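**Ticket 1384 – search sector map shows wrong area after sync**

Opened by: Deisy Inga, Trunddale search coordination
Assigned to: Man-lok Hsu
Status: waiting for confirmation

## Problem

We use Cavance to draw the sectors for the missing hiker search near Lanach. Since the morning sync, sector 78 is displayed on the wrong side of the river. The ground team leader, Wilmer Marulanda, noticed it on his tablet before his people went out, so no team was sent to a wrong place. On my desktop the same sector is correct.

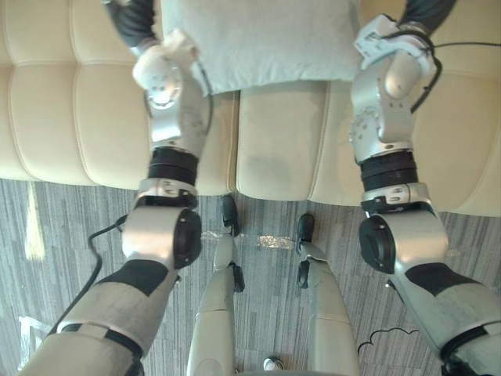
The tablet and the desktop show the same version number. I also compared the list of sectors, and the names are identical on both.

## What I tried

1. Closed the app and opened it again. No change.
2. Deleted the offline map and downloaded it again. It stopped at 100 percent, but the message "finishing" stayed on the screen.
3. Asked Zoila Montoya to log in with her account on the same tablet. She sees the same error – so it is not the account.
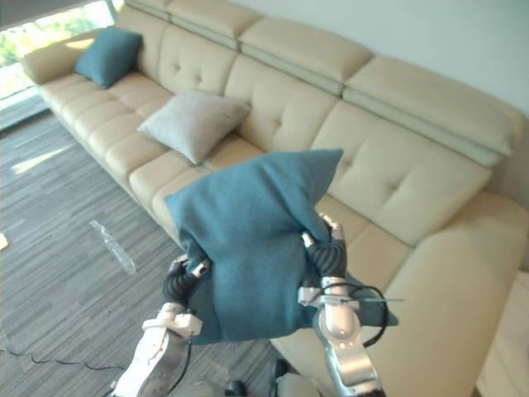
4. Exported the sector as a file and imported it by hand. Now the position is correct, but the search notes are missing.

## Reply from Man-lok Hsu, 2:40 p.m.

Thank you for the clear steps. The tablet still has the old grid setting from the May exercise, and it moves every imported point 1000 meters to the east. Please go to Settings, Map, Grid and choose "Same as server". Then sync one time with Wi-Fi. The notes should come back with the sync. Please keep the exported file until we close the ticket.

## Update from Deisy Inga, 3:15 p.m.

Sector 78 is now in the right place and the notes are back. Roksolana Palamarchuk has two more tablets with the Quintero team, and I could not check them yet. Please leave the ticket open until she answers.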